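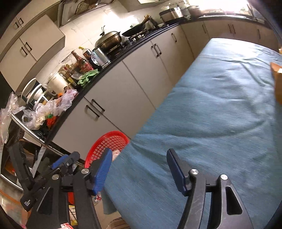
How many times does a machine need to see a chore done before it can try the chore on its own? More often than you'd guess, and it depends on the chore: the team at Enia likes to have 100 good tries at something simple, like moving a cup to a shelf, and closer to 2000 for anything that bends, spills or rolls.

6 minute read

I spent the better part of a week in October following people at Enia around other people's kitchens, and I came home looking at my own dish rack a little differently. (I also came home with a sore wrist, but I'll get to that.)

Enia has a small office in Sterncombe, up a flight of stairs over a shop that repairs sewing machines, and hardly anyone is ever in it. The work happens in homes. Somebody signs up, a collector comes by with a hand-held gripper in a padded bag, and for a morning or an afternoon the two of them do ordinary things with it. They pick up a lid, put it down, and pick it up again from the other side. The camera on the tool takes in whatever is in front of the fingers, and all of that becomes one example, filed under a name as plain as "lid, pot, left."

What makes the homes worth the bus fare is the mess, and I mean that kindly! A kitchen somebody cooks in has a stockpot on the stove and a wok beside it with the utensils still standing in it. It has a huddle of sauce bottles, vegetables in their plastic bags, a kettle right up against the dish rack. Enia's first examples were all made on a bare bench in the office, and the system that learned from them was wonderful on a bare bench. Put it in front of a crowded counter and it went for the wrong thing nearly every time.

"We had taught it our office," said Haziq Simanjuntak, who plans the home visits and has the patience of a piano teacher. "It knew our bench and our lamp. It had no idea what a kitchen was."

So he started sending people out, first to friends and cousins, then to families in Kandmont who'd seen a card in a bakery window. He asks only that they leave the place alone before the visit, and this turns out to be the hardest rule to keep. Everyone wants to tidy up for company. One grandmother in Kandmont had scrubbed her counter down to nothing by the time the collector rang the bell, and the two of them spent a pleasant half hour getting everything back out of the cupboards.

I took a turn myself, at the Şimşekoğlu family's place, on a Thursday with rain coming down. You squeeze, the fingers close, and you feel very clever until you try to pick up a spoon. I was too fast. Then I was too slow, and then I dropped a bag of peppers and said a word that I'm told has been removed from the recording. A good example, Haziq explained, is a steady one, done the way you'd do it if a small child were watching and wanted to learn. Mistakes go in too, as long as they're marked as mistakes and the person goes on to fix them.

When I left, the kitchen collection stood at 1287 examples that had been checked by 2 people each. My peppers were still waiting for their turn.

Reader comments

marguerite_p: We did one of these visits! My husband tidied up the night before and got a very polite talking-to.

Old Tinker: Would like to know what they do about left-handed folks. I hold everything the other way round.

dvk: Enjoyed this. More on the checking next time, please, that sounds like the real job.

Contact the magazine | © All rights reserved | Back to top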